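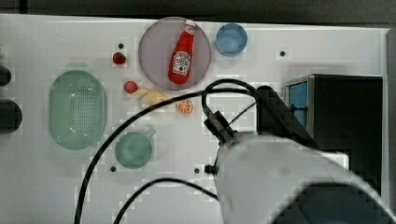 I went to the Pirkby reptile expo on Sat 19 April with a list that said "crickets, cork bark" and came home having been talked at for half an hour on the subject of self-cleaning terrariums. I've kept crested geckos for a good while now, and I hear the same pitch every spring. Put in the right soil, the right bugs and the right plants, and you never have to clean the tank again.

I don't believe it. I didn't believe it the first time, and I paid to find out.

The kit I bought a couple of years back was the Handar one, with a drainage layer, a sheet of mesh, a bag of substrate and a tub of springtails and dwarf white isopods. By the time I'd added plants, leaf litter and a better misting nozzle than the one supplied, the receipts came to $283. The same gecko had been living on paper towels, changed weekly, and as far as I could tell had no complaints. She ate the same, weighed the same and slept behind the same piece of bark.

So what did I get for my money? A very nice-looking tank, I'll give it that. The pothos took over inside two months. The springtails did deal with mold on the wood, and small droppings that landed on the soil disappeared. That part of the sales talk holds up.

The glass is another story. Cresteds spend half the night on the glass, and they leave things on it. No isopod I have ever owned has climbed up and wiped a window. Same with the leaves, the feeding ledge and the back wall. I was cleaning just as often as before, only now I was doing it around plants with a toothbrush. I also couldn't keep track of what was coming out of the gecko, and that bothers me more than the smears. On paper towels I could see every dropping. In the planted tank I was guessing.

Sellers don't like that point. The man at the stall told me a healthy enclosure makes a healthy animal, so there's no need to check. I asked how he'd spot a parasite problem, and he moved on to drainage.

Then there's the quarantine question. Inance, the app a lot of keepers around me use for logging feedings and weights, has a group for new gecko owners, and every week somebody posts a brand new animal going straight into a planted tank on day one. If that animal turns out to have something, all of that soil goes in the trash. I keep new arrivals on paper for 118 days. It's an odd number, and it came out of counting my vet's test schedule forward and adding a bit. I've stuck with it.

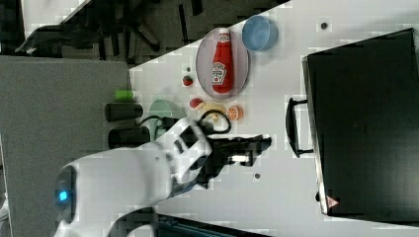

Ketchup bottle lying on a plate.

Back to the stalls. The new thing this year was something called Tô, a powder you sprinkle on the soil to "refresh the microbial community." It was $26 for a small pouch. I read the back twice and it didn't say what was in it beyond "beneficial cultures." Which ones? How many are alive after sitting in a warehouse? The leaflet had a before and after photo of two tanks, and the after tank had a different plant in it and a better light. I put the pouch back.

I'm willing to be shown. If anyone has run two tanks side by side, same animal size, same misting, one with the powder and one without, I'd read every word. What I keep getting is "mine's been doing great since I added it" — and mine's been doing great without it, so where does that leave us?

For the record, I still have the planted tank. I like looking at it, and the adult female in there is long past quarantine and easy to weigh. I hand-pick what I can find, spot clean the glass and swap out the top layer of leaf litter when it gets slimy. That's a hobby on top of a hobby, and I think people should be told so before they hand over the money.

The two youngsters are on paper towels and will be until well after May. Their tubs look dull and take four minutes to clean.

I did get the cork bark. The crickets had sold out by eleven.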